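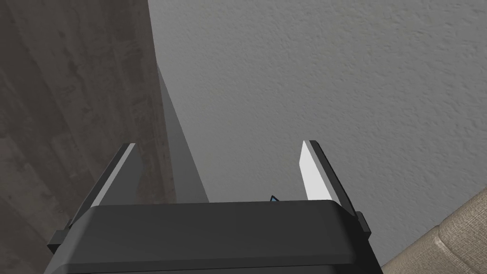 The planner works fine in the simulator, so why are you still complaining about it, a subscriber wrote after the last issue. Fair enough. The message went on for three paragraphs, and the gist was that a grasp planner which clears every test room in the Trinier set has earned some trust, and that this newsletter ought to hand it over.

Trainers > Newsletter > Tooling Notes

Print this page | E-mail this page

Tooling Notes: What does a 2000-room pass mean?
Wednesday, April 11, 2018

I'll hand over some of it. Trinier is a decent piece of work. You give it a room, an arm and a goal, and it gives you back a wrist camera view, a depth map and a log that a person can read without crying. The rooms have sofas and wood furniture and bumpy walls in them, so it's a step up from the checkerboard floors we all put up with for years. The Balto planner plugs straight in. On my machine the whole thing was running before lunch, and I've used commercial packages that couldn't manage that in a week.

Now the part I don't buy. The release notes say Balto was run on 2000 generated rooms and "completed" all of them. I went looking for what completed means. It took a while, as the word is set in a config file three folders down. A run counts as completed if the planner returns a path before the timeout. That's the whole test. The arm doesn't have to follow the path. The fingers don't have to close on anything.

So I changed the check. I asked for the target to be between the fingers, the fingers shut, and the target at least a hand's width above where it began, with the arm holding still for 3 seconds. The number of rooms that passed went down to 1349. I don't think that's a bad number for a planner this young! I'd have been happy to see it in the release notes. I would have been a lot happier to see it there than to dig it up myself.

Where did the rest go? I haven't sorted every failure and won't pretend to. Two kinds kept coming back, though.

The first is small targets that sit low against the gripper. The wrist camera looks out over the housing, and anything small and close gets hidden behind it. Look at how little blue is left showing between the fingers in the view at the top. Balto's perception step fits a box to whatever pixels it can get, and when all it can get is a corner, it fits a box to the corner. Then the planner, which trusts the box completely, aims for the middle of something that isn't where it thinks it is. There's a setting to keep the last good estimate and stop updating when the visible area drops below a threshold. It's off by default. Turn it on. I'd start at 60 pixels and work up from there, and I'd like to know who decided that off was the sensible choice.

The second is soft furniture. In the simulator a sofa arm is a hard shell with a fabric texture painted on it. The collision checker keeps well clear, fine, but it also swells every obstacle by the same safety margin, so a target lying near upholstery ends up inside the swollen region and can't be reached at all. The planner then does something I find hard to forgive. It returns a path to the nearest free point and reports success. The log has a flag for this, goal_adjusted, and nothing downstream reads it. If you run Balto on anything you care about, write the four lines that make that flag an error.

My subscriber's other point was that real arms are slow and cost money, and that you can't run thousands of trials on one. True. I like simulators for that reason and use them most days. But a simulator result tells you about the check you wrote, and if the check is soft then a bigger room count only gives you more of the same soft answer. I'd take a small set of rooms with a strict check over the big set every time. A strict check also makes the nightly build worth looking at. With the stock one, ours was green for weeks while I was breaking things on purpose.

For what it's worth, I tried the same rooms with the older Vekon planner. It's slower and the interface is ugly, and it will sit there chewing on a narrow gap until you want to pull the plug. When it can't get to the goal, though, it says so. I didn't finish the full set with it, so there's no fair comparison to print yet, and please don't quote me as saying one beats the other.

A few settings, for those who asked:

Timeout: the stock value is generous. Cut it in half and see which rooms drop out, those are the ones to look at first.

Finger pads: Trinier gives them very high friction. Anything pinched stays pinched. Lower it until a few grasps start to slip, then check whether your controller even notices. Mine didn't.

Random seed: fix it and write it in the log. The stock runner picks a new one each time and throws it away, so a failed room can't be played back. I lost most of an afternoon to that.

Lighting: every room I opened was evenly lit. I haven't found the switch for anything harsher. If you have, write in.

The Mizuno bridge, which is supposed to send the same plan to a real controller, is promised for August. I've been promised bridges before. The draft interface passes joint positions and times and has no field at all for gripper force, so for now whatever you learn about squeezing in the simulator stays in the simulator. There's an open ticket asking for it. The one reply so far says "planned," with no date.

The modified success check and the goal_adjusted patch are in the newsletter's shared folder, under tooling. Both are short and neither is pretty. If you run them on your own rooms, send me the pass count before and after, along with the seed, and I'll print the results in the next issue whichever way they come out.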